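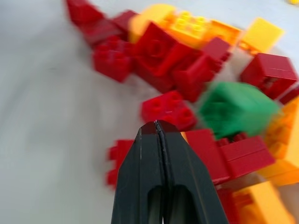
Krisztina Kocsis wrote that we were getting ahead of ourselves with all the talk of replacement sets, and that before anyone orders so much as one new brick she'd like to know whether the old ones are dirty, worn, or simply from two different makers. She has a point, so I've changed the title of this ticket from "Bricks need replacing" to "Bricks won't hold together" and we'll start over from there.

Ticket 916
Site: Irville toy library, front room
Opened by: Margit Holmgren
Status: Open

Hello everyone, and thank you for being so patient with me, I know my first message was mostly complaining! The trouble is with the big mixed tub, the one with all the red in it. Families have been telling us since March that towers come apart when you lift them. You press two bricks together, they feel fine, and then you pick up the top one and the bottom one stays on the table. It's worst with the red 2x2s, which is a shame, as those are what the little ones reach for first. The yellow ones seem better but I wouldn't swear to it.

What I've tried so far: I washed the whole tub in warm water with a squirt of dish soap, in two batches, and let it dry overnight on towels. It all smelled lovely and there was no difference whatsoever. Then I went through pulling out anything with visible tooth marks (there is always a chewer) and that helped for perhaps an afternoon.

Comment, Kadir Başaran, 9:40 a.m.
Good morning Margit! Please don't feel bad about complaining, that's what the tickets are for. Could I ask how warm the water was? If it came from the kitchen tap at Irville, that tap runs very hot indeed, and plastic bricks don't care for it. I'd keep it to something you could comfortably hold your hand in. Also, did you get a chance to look inside the bricks after drying? Soap film likes to settle in the hollow underside, where you'd never notice it from the top, and a slippery brick is a brick that lets go.

Comment, Margit Holmgren, 11:15 a.m.
Comfortable for hands, yes, I had mine in it for the best part of an hour. But I didn't look underneath! I've just turned over a handful and there's a whitish film in several of them. I'll rinse again with plain water tonight and report back.

Comment, Krisztina Kocsis, 1:05 p.m.
While you have them out, would you try a simple test for me? Take one red brick you trust and press every other red one onto it in turn, then hold it up by the top brick and count to three. Anything that drops goes in one box, anything that hangs on goes in another. Don't mix the colors while you're doing it or we won't learn much. We had the same complaint over at Nunitz and it came down to a bag of donated bricks that had been tipped in with ours. They looked the same in the tub and they were a hair too loose.

Comment, Margit Holmgren, next day, 8:50 a.m.
Rinsed, dried, and tested, with a pot of tea and the radio on, and I rather enjoyed myself. The rinse did help. Most of the reds now grip as they should, and the studded plates are holding properly again too. But I was left with 20 red bricks that won't hang on to anything, clean or not. They do cling a little to each other, oddly enough. Looking at them under the desk lamp, the color is a touch darker than the rest. Noémie Picard remembers a bag of secondhand bricks coming in over the winter, and I'm embarrassed to say I think I was the one who tipped it into the tub.

Comment, Kadir Başaran, 9:30 a.m.
Then I think you've found it, and please don't be embarrassed, I'd have done exactly the same. Keep the loose ones together in a bag of their own and label it. They're perfectly good for sorting games, or pressing into clay, or anything that doesn't involve height. For the rest, plain water after the soapy wash, every time, and dry them studs up so the insides can drain.

Comment, Margit Holmgren, 9:45 a.m.
Bag labeled, and it's on the shelf by the puzzles. I've put a note on the tub lid about the second rinse as well. Could we leave this open until the under-fives have had a go at them?

Status changed to: Pending
Replacement order: withdrawn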